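Ticket 366 – Plateforme Terlow, module devises
Objet : alerte de franchissement déclenchée deux fois, ordre stop jamais transmis
Priorité : normale (fixée par le support, pas par moi)
Statut : en attente du client

Ouverture, 7 h 40
Bonjour. J'ai une alerte sur l'euro-franc avec un ordre stop associé. Le cours a franchi mon seuil ce matin, Terlow m'a envoyé 2 notifications identiques, puis rien. Aucun ordre dans le carnet. J'ai donc été prévenue avec beaucoup de sérieux d'une perte à laquelle je pouvais assister en direct. Compte de démonstration, heureusement.
Suha Nassar

Support, 9 h 15
Bonjour, avez-vous essayé de vider le cache ?

Suha Nassar, 9 h 22
Oui. Le cache est vide, la position est toujours ouverte.

Support, 10 h 05
Merci. Pouvez-vous indiquer le flux de cotation utilisé, le délai de rafraîchissement et la taille de l'ordre ?

Suha Nassar, 10 h 31
Flux Forsberg, rafraîchissement à 500 ms, délai d'expiration à 600 ms. Taille : la plus petite que le formulaire accepte. Essais faits depuis :
– même alerte avec le flux Trarkel : une seule notification, ordre transmis ;
– retour sur Forsberg : doublon, pas d'ordre ;
– Forsberg avec l'arrondi des cotations désactivé : doublon, pas d'ordre, et un graphique qui ne remonte plus au-delà de décembre. Je le signale pour la collection.
Le journal indique « ordre rejeté : identifiant déjà utilisé ». Je suppose que la seconde notification reprend l'identifiant de la première et que les deux s'annulent poliment.

Pièces jointes : 2

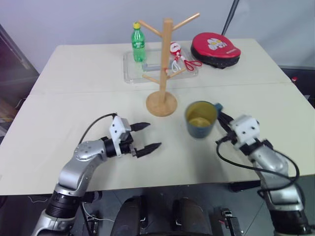
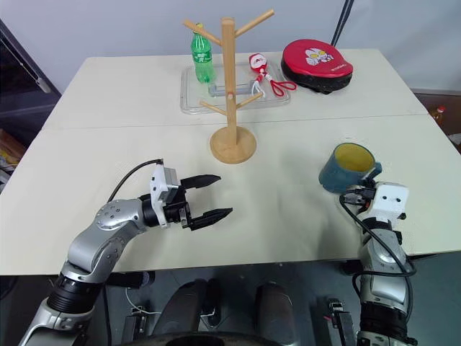
Brondotine, 11 h 48
Même rejet chez moi avec Forsberg, sur dollar-yen. En décochant « confirmer à la clôture de la bougie » dans les réglages de l'alerte, je n'ai plus qu'une notification et le stop part normalement. Il faut recréer l'alerte ensuite, la modifier ne suffit pas.

Suha Nassar, 12 h 10
Alerte recréée, case décochée. J'attends le prochain franchissement – merci de laisser le ticket ouvert jusque-là.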